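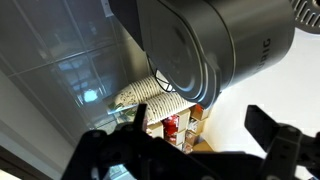

3. Methods

3.1 Study sites

Water use was measured in office break rooms at two sites, referred to below by their building names, Graveck and Milard. Both are mid-rise office buildings on the same municipal water supply. Graveck was built with copper supply lines and has one break room on each floor. Milard was refitted with cross-linked polyethylene lines and has a larger shared room on every second floor. A total of 19 break rooms were included. Rooms used for catering were left out, as were rooms whose supply line also served a restroom, because the flow to the two could not be separated.

Each room has a sink with a single-lever faucet. Most also have a dishwasher, and all have a refrigerator without an ice maker. Small appliances such as kettles, pod brewers and toasters were not provided under the building leases and differ from room to room. Appliances with removable tanks are filled at the sink, so their demand appears in the record as faucet flow.

3.2 Metering

An in-line ultrasonic meter (Flokano, standard housing) was fitted on the cold branch of each room, downstream of the isolation valve. A second meter of the same type was fitted on the hot branch where the pipe run allowed it. In 9 of the rooms the hot branch could not be reached without opening a finished wall, and hot flow there was estimated from pipe surface temperature as described in Section 3.4. Meters logged one reading per second and wrote to local storage. Data were collected by hand at the end of each month and checked for gaps before the storage was cleared.

Meters were tested on the bench before installation and again after removal. The bench test passed a fixed mass of water through the meter at a low, a middle and a high flow rate, and the discharge was weighed. Meters whose reading drifted between the first and last tests were corrected by linear interpolation over the period of installation. One meter at Milard failed the second test outright. Its record was dropped, and the room was kept in the study on the strength of its other branch only.

3.3 Event detection

The raw record is a series of flow readings, most of them zero. A draw was defined as an unbroken run of nonzero readings. Draws separated by a gap of less than 2 seconds were merged, on the grounds that a single-lever faucet often passes through its closed position when the user shifts it from hot to cold. A longer merging gap was tried and rejected. It reduced the total number of draws but joined separate users during the busy part of the morning, when people were waiting in line at the sink.

Each draw was described by its volume, duration, peak flow and the time since the previous draw ended. These values were passed to the Duan classifier, which sorts draws into four classes: rinse, vessel fill, dishwasher intake and unresolved. Dishwasher intake is the easiest of the four to identify, as the solenoid valve gives a square profile with a nearly constant flow. Vessel fills show a steady middle section with a sharp end. Rinses are short and irregular. Draws that fit none of these profiles were left in the unresolved class and were not reassigned by hand.

The classifier was trained on 113 draws labeled by an observer in the room, who noted the start time and purpose of each draw on a printed sheet. Observation took place in February, before the main period of data collection, and covered rooms at both sites. Users were told that water use was being recorded and that no record was kept of who used the faucet. Labels were matched to the meter record by start time. Where a label could have belonged to either of two neighboring draws, both were removed from the training set.

3.4 Estimation of hot flow

For rooms with no hot branch meter, a thermocouple was clamped to the exposed section of the hot pipe below the sink and covered with foam insulation. Surface temperature rises quickly at the start of a hot draw and falls slowly after it ends. The start of a draw can therefore be placed with good precision, while the end cannot. To limit this error, the end of a hot draw was taken as the point at which the temperature curve first departed from its plateau, and draws too short to reach a plateau were assigned the median volume of short hot draws in the metered rooms.

This treatment assumes that short draws are alike across rooms. The assumption was checked by applying the same procedure to rooms where both a hot meter and a thermocouple were present. Agreement was close for vessel fills and poor for rinses. Daily totals were affected less than single draws, as errors in either direction tended to cancel over the day. The estimated values are used in the daily totals reported in Section 4.1 and are left out of the draw-level analysis in Section 4.2.

3.5 Occupancy

Per-person values require an estimate of how many people were on each floor. Badge records were available at Graveck but give only the time of entry to the building and do not show which floor a person went to. Floor assignments were taken from the tenant directories. At Milard no badge data were released, and occupancy was estimated from the number of desks multiplied by a weekly attendance rate supplied by the building operator. The two methods are not equivalent. Per-person results are therefore compared within a site and not between sites.

Visitors were not counted. Meeting rooms at Graveck are concentrated on the lower floors, and the break rooms there may serve more visitors than those higher up. No correction was made for this.

3.6 Treatment of missing data

Gaps in the record came from battery failure, full storage and, at Graveck, a planned shutdown of the riser for valve replacement. Days with a gap longer than one hour during working hours were excluded. Shorter gaps were filled with zero flow if they fell outside working hours and left empty otherwise. Daily totals for days with short empty gaps were scaled by the fraction of working time recorded. Weekends and public holidays were analyzed separately, and are used mainly to estimate the leakage rate in each room. Leakage was taken as the lowest steady flow sustained through the night and was subtracted from all readings before event detection.

The leakage correction was small in most rooms. It mattered in one Milard room with a worn faucet cartridge, where the uncorrected record consisted of a single draw lasting several days.

4. Results

4.1 Daily totals

Daily volume followed the working week at both sites, with the highest totals at midweek and the lowest on Friday. The pattern within the day had a broad morning peak and a narrower one after lunch. Rooms with a dishwasher showed a further peak late in the afternoon, when machines were started before the floor emptied. Removing dishwasher intake from the record left the morning peak as the largest feature in every room, and differences between floors within a site became smaller.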